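My Bedside Table Project: Where Does All the Stuff Go?
Design and Everyday Life, final report
Atville

When our class got told to pick one piece of furniture and study how people really use it, most of my group went straight for desks and kitchen tables. I picked the nightstand, mostly because mine is a disaster (and I was kind of hoping a grade would make me fix it).

My question was simple: if a nightstand has drawers, why does everything end up on top? I asked people in my dorm to fill out a short survey and got 35 answers back, which was way more than I expected for something taped to the laundry room door! Snacks and drinks won by a mile. Then came chargers, then books, and then a category I had to call "other" because I couldn't think what else to do with a single roller skate.

For the hands-on part I used a gray wooden nightstand with two drawers and an open cubby under the top. I stuck to late-night snack stuff: a can, a water bottle, a small orange fruit, cheese and a paper plate. The idea was to try three layouts and see which one I'd still be happy with after a week.
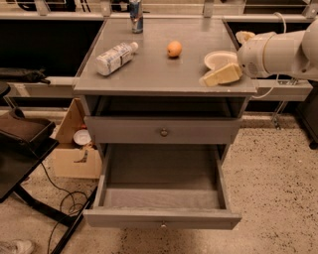
Layout one was everything on top, and I hated it by the second night. Reach for your water in the dark and you're going to knock something over, I promise. Layout two put all the snacks in the lower drawer, which looked so tidy but meant leaning halfway out of bed every time. I also kept forgetting what was in there, and forgotten cheese is not a fun discovery.

Layout three was my favorite: drink on top, plate and fruit in the cubby, wrapped stuff in the upper drawer, and the lower drawer saved for things I don't need at night. The cubby is the real star here. It's easy to reach lying down and you can still see what's in it (well, once the lamp is on).

What I'd change next time: I only tested on myself, and I'm right-handed and sleep on the left side of the bed, so somebody else might get a totally different winner. I'd also like to try a nightstand with a raised edge around the top. My roommate wants a go at layout three in June, so I'm leaving her my notes and the survey sheets.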